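3.2 Setting and dwellings

The interviews and diaries were collected in two neighbouring towns, Ginum and Vudard, which share a water supply and a high school but differ in the age of their housing. Ginum was laid out for mill workers and most of its kitchens are narrow, with a single run of counter and a door at each end. Vudard is newer. Its kitchens open onto the living area and are floored in tile or sheet vinyl. According to the municipal rolls the two towns together hold 2,636 occupied dwellings. We drew our sample from that list, leaving out rooming houses and any address where meals are supplied by an outside kitchen.

Households were asked where they kept food that had been cooked at home and not finished at the meal. We did not use the word "leftovers" in the opening question, as pilot respondents took it to mean only food they expected to throw away. The fridge was the first answer in almost every household, but the follow-up questions showed that its place in the room mattered a good deal. Where the fridge stood beside a doorway or at the end of a run, people spoke of passing it many times in an evening and of opening it without any particular aim. Where it stood in a back porch or basement, they spoke of making a trip.

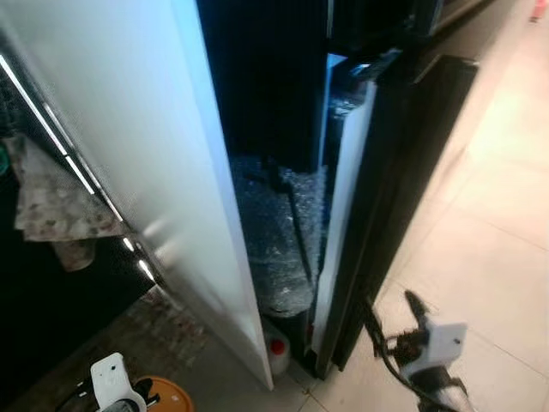

Figure 3. Refrigerator with its door partly open, and a white panel door. Tiled floor.

Section 3: 8 min read

3.3 What was recorded

Each household kept a food diary for two weeks. The diary had one line for each dish put away and asked for the date, the contents, the kind of container and what became of the food. The last column was left blank until the dish was eaten, frozen, fed to an animal or thrown out. Diarists were told that a dish could be split between outcomes, and many were. A pot of soup might be eaten twice, frozen in part and the remainder poured down the sink, all on one line.

We weighed nothing. Earlier work by the Pichon household survey relied on kitchen scales, and its authors reported that families cooked smaller meals while the scales were in the house. We preferred a rougher measure that interfered less. Diarists gave amounts in servings, using their own idea of a serving, and we kept to this in the analysis. The figures can therefore be compared within a household but only loosely between households.

A total of 700 diary lines were usable. Lines were dropped if the dish could not be identified or if the outcome column was still blank at collection and the diarist could not recall what had happened. Roughly 2 in every 10 usable lines ended with at least some of the food thrown out. This is lower than we expected from the interviews, where people tended to describe themselves as wasteful and to give a particular dish as proof, most often rice, cooked greens or the second half of a can of something.

3.4 The visible shelf

The strongest pattern in the diaries concerned sight. Dishes in clear containers, or in the pot they were cooked in, were finished more often than dishes wrapped in foil or put into reused margarine tubs. The margarine tub came up again and again in the interviews. It is cheap, it stacks, and its lid says it contains margarine. Several households had started marking lids with a grease pencil and had then stopped, in most cases within a month.

Shelf height also played a part. Food on the shelf nearest the eye level of the main cook was finished soonest. Food on the bottom shelf and in the crisper lasted longest in the record, and was the most likely to be described in the outcome column by its colour. In homes with teenagers the pattern was weaker, as the teenagers looked everywhere.

The floor beside the appliance turned up in the interviews more than we had planned for. Asked about spills, respondents in Vudard often moved from the fridge itself to the tile in front of it, to the grout, and to the strip along the base of the cabinets (compare Figure 4). Those who cleaned this strip regularly also tended to clear their shelves regularly, usually on the same day and before the weekly shop. We treat this as one routine in what follows and code it as "clearing".
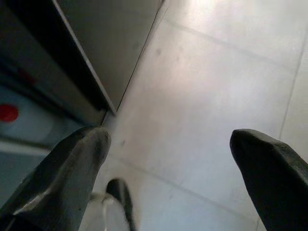 Figure 4. Pale floor tile near the edge of a gray cabinet-like structure.

Stonmont, reading this section in draft, objected that clearing should not be counted as a way of saving food at all, given that a household with tidy shelves may simply be throwing things out earlier and with less guilt. The comment went on to ask whether we had compared the age of the food at disposal in the two groups.

We have since made that comparison. Households that cleared regularly did discard food sooner, but they also discarded fewer dishes over the diary period. The likeliest reading is that clearing brings forgotten dishes back into view while they can still be eaten, and that the few it comes too late for are removed on the spot. We cannot rule out that the same people cook more closely to the number at the table, and the diaries do not record how much was cooked in the first place.

Season is a further limit. The last diaries were collected in December, when both towns keep more food than usual and some of it goes to porches and unheated garages. Dishes stored outside the kitchen were entered on the same form but are reported separately in Section 4.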